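Respiratory panel notebook, bench 2
September, cont. from prev page

7:40 am. Freezer log ok. Second wastewater cooler from Pumphrey was on the dock already, ice packs still solid. Took both in. Label on one bottle smeared, matched it off the chain sheet, it's the north inlet.

Flu A / flu B / RSV / covid multiplex again today. Backlog from the weekend was 185 swabs, two full plates minus controls. Started plate 1 before coffee, which I regret.

Extraction on the Tilix. It threw the tip pickup error on column 6 again. Reseated the rack, ran on. Same column as last time. Going to swap the deck adapter with the spare and see if the error follows the adapter or stays with the position. If it stays, call service, don't let them tell us it's the tips.

Plate 1 out 10:55. Controls:
- neg clean, no late curves
- pos flu A a hair late, still in range
- pos RSV fine
- human RNase P good everywhere except 4 wells

The 4 are all from the same clinic box. Either under-swabbed or sat too long at room temp. Re-extracted from the leftover, 3 came back, 1 still nothing. Reported that one as invalid, recollect requested. Worth a call to the clinic if we get another box like it.

Positivity so far: covid down a bit from last week, RSV showing up earlier than I expected for September. Not many, 13 across both plates, but mostly under-fives. Told the epi desk by email so they have it before the weekly summary. They asked if it could be contamination. Checked the layout, positives are scattered and Ct values all over the place, blanks clean. I don't think so.

11:30. Wastewater. Concentrated both Pumphrey bottles w/ the beads, north inlet was full of grit and clogged the first prefilter. Second filter went through slow. Note to self: spin first next time it rains. Recovery spike was low on north (the grit?), normal on south. Will run north in triplicate and a 1:5 dilution for inhibtion.

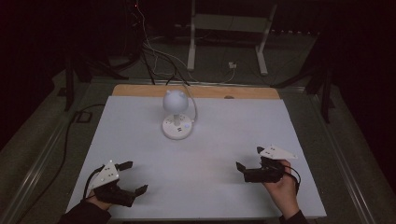 Small white lamp, round shade with the ears. Cable goes off to the right.

1:15 pm. Dilution came up better than neat, so yes, inhibition. Neat result for north is junk, use the diluted and flag it. South inlet 1269 copies/mL by our curve, which is up on the last draw but one draw isn't a trend and I'm not going to write it up as one. Need flow numbers from the plant before anything gets normalized. Emailed, no answer yet.

Standard curve: slope ok, but top standard is drifting. That aliquot has been thawed too many times. Threw it out, made fresh, split into single-use tubes this time. Labeled with lot and initials. PLEASE don't refreeze these.

Okel kits, new lot came in. Haven't bridged it. Nobody use it on patient samples until the side by side is done. Plan: old lot and new lot, same extracts, low / mid / high for each target plus negs. Old lot has enough left for the bridging and maybe two more days of routine, so it has to be tomorrow.

2:50. Udus export failed again, the one where results with a trailing space in the accession number get kicked out. Fixed by hand in the csv, re-uploaded, all went across. Compared line by line against the plate map after. IT ticket is still open from last time, added a comment. If it does it to you, look at the accession column first before you rerun anyhting.

Plate 2 done 4:05. Controls all fine. No invalids. One flu A with a very late curve, repeated from original, came back negative, repeated again, late again. Called it inconclusive per the SOP. Sending the leftover to the reference lab with the next pickup, tube is in the -80, top shelf, yellow cap.

Hoods wiped, UV on. Bleach made fresh. Waste autoclave is full, not started, the tape ran out. There's a roll in the supply closet behind the gowns.

Tomorrow:
adapter swap on Tilix
Okel lot bridging
chase Pumphrey for flow
order prefilters, down to the last sleeve
ask re RSV subtyping, do we have primers or not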